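Re: [bench-list] Pickle gone weak, or is it me?
From: Maeve Mac Giolla
July 19, 2022

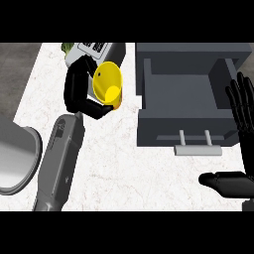
Fergal, I'd put my money on the pickle before the silver, but only just. I went through the same misery in March with a run of cuff blanks, and spent most of an afternoon blaming the wrong thing with great conviction.

Fergal Hanrahan wrote:
> Has anyone else had trouble with the new tub of Favumus pickling
> salts? I've mixed it to the label twice now and my bangles are
> coming out the colour of a wet pavement. I've left them in for
> 14 minutes and they look much as they did going in, only smugger.
> Sheet is the usual stuff from Cullinane. Torch, flux and temper
> all unchanged, except the temper, which is worse.
>
> I've a craft fair order of 7 to finish and would rather not sand
> every one of them by hand. Is it the salts, the metal or the man?
>
> Fergal

A few things to try before you accuse the man.

Is the pot hot? I know you'll say yes. I said yes too. Mine had a little red light on it that glowed faithfully for a week after the element had given up. Cold pickle does work in the end, in the sense that glaciers get to the sea in the end. Put a thermometer in it.

Next, how old is the batch? If it has gone a good strong blue it's full of copper and wants replacing. You say you've mixed it twice, so I'll believe you, but did you rinse out the pot between goes? The sludge at the bottom of mine had been there since the previous tenant.

Then there's the grey itself. If it's an even, soft shadow that turns up after you start polishing, that's firestain, and no amount of pickle will touch it. It's under the surface and you can leave the piece in till Christmas. If it's patchy and dark and you can shift it with a scratch brush, it's only oxide and the pickle ought to be managing it. Take one bangle, go over a small bit on the inside with 500 grit, and look at it against a sheet of white paper. A grey patch with a definite edge to it means firestain.

If it is firestain, you have my sympathy and the following choices. You can take it off with abrasives, which you've said you don't want to do. You can heat and pickle over and over to raise a skin of fine silver and then never polish hard again, which suits a satin finish very nicely and suits a customer who wants a mirror not at all. Or you can coat the next lot in Pumix before they go near the torch. It smells like a burnt school dinner and it gets everywhere, but I've had very little grey since I started using it. Let it dry fully before you bring the big flame in or it lifts off in flakes.

I wouldn't blame Cullinane yet. I had 200 grams of sheet from them in the spring and it behaved itself better than I did.

One last thing, and I ask as a friend. Which tweezers are you using? The steel ones live very close to the brass ones on your bench, I've seen it. That'll give you pink and not grey, so it isn't your trouble this time, but I felt somebody should bring it up.

I've half a jar of Pumix you can have if you're passing. I also still have your Grivadeo mandrel, which I've been meaning to give back since you lent it to me for a weekend. Let me know what the bit of 500 tells you.

Maeve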